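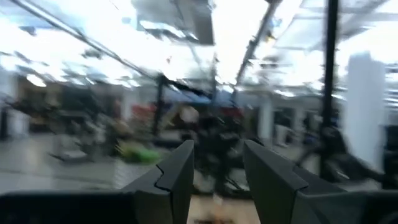

Robot arms take over the overnight reset at Garside

The early crew at Garside used to start the day bent over. From 5 a.m. until the doors opened, they picked up whatever the evening before had left on the floor and carried it back to where it belonged, one armful at a time. Since December, a good part of that lifting has gone to a pair of wheeled robot arms from Bondura, and the mornings are already very different!

The robots run a program called Wultico, which staff members set up themselves after two weeks of training. Each arm closes two fingers on an item, lifts it and drives it to its spot. Anything over 30 pounds is still a job for people, and so is anything the robot can't get a good hold of — those items get a tag on the floor plan, and someone walks over.

All 19 people on the crew have kept their jobs and their hours. What they do with those hours is another matter. Lama Najjar spent four years on the pickup shift and now plans the robots' routes, checks the finger pads for wear and trains coworkers on the controls. "I go home and my back is fine," she said. "And I get to fix things now, which I always wanted to do."

Others have moved to equipment repairs, a job that used to wait for a slow week. The backlog stood at 17 work orders before the robots came. It was cleared last month.

It hasn't all been smooth. The arms are slower than a person in tight corners, and a few workers say they miss the talk that went along with the shared work. Shift lead Madalena Magalhães has moved the crew's coffee break to 6:30 so everyone sits down together.

The robots made their 1000th pickup this month — the crew brought in cake. A third arm is due in the spring, and Najjar will be choosing its routes.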